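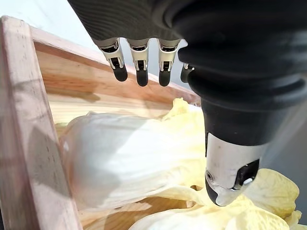
What part of the plant are you eating?

Napa cabbage is a bunch of leaves. The leaves grow wrapped around each other, and the whole bundle is called a head. Each leaf has a thick pale rib down the middle. The rib carries water to the thin, wrinkly part. If you like crunch, eat the rib.

A carrot is a root. It grows down into the soil and stores food for the plant. The green top stays above ground. Sweet potatoes are roots too, and some kinds have purple skin.

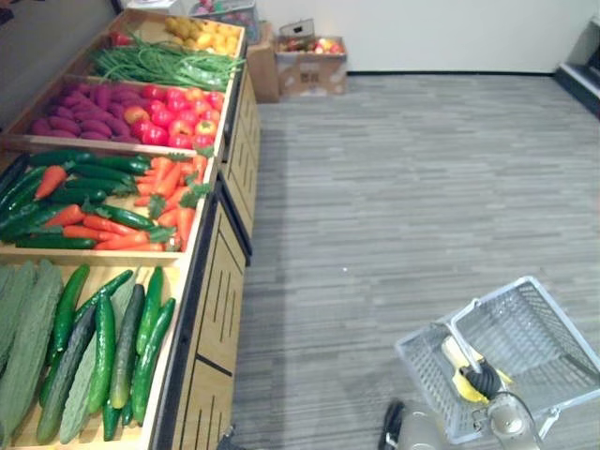 Cucumbers and tomatoes have seeds inside, so a scientist calls them fruits – cooks call them vegetables, and both are right. Bitter melon belongs to the same family as the cucumber. It has bumpy skin and tastes very bitter. Green beans are pods, and the seeds sit in a row inside.

Try it at home: pick one vegetable from the kitchen and decide if it is a leaf, a root or a fruit.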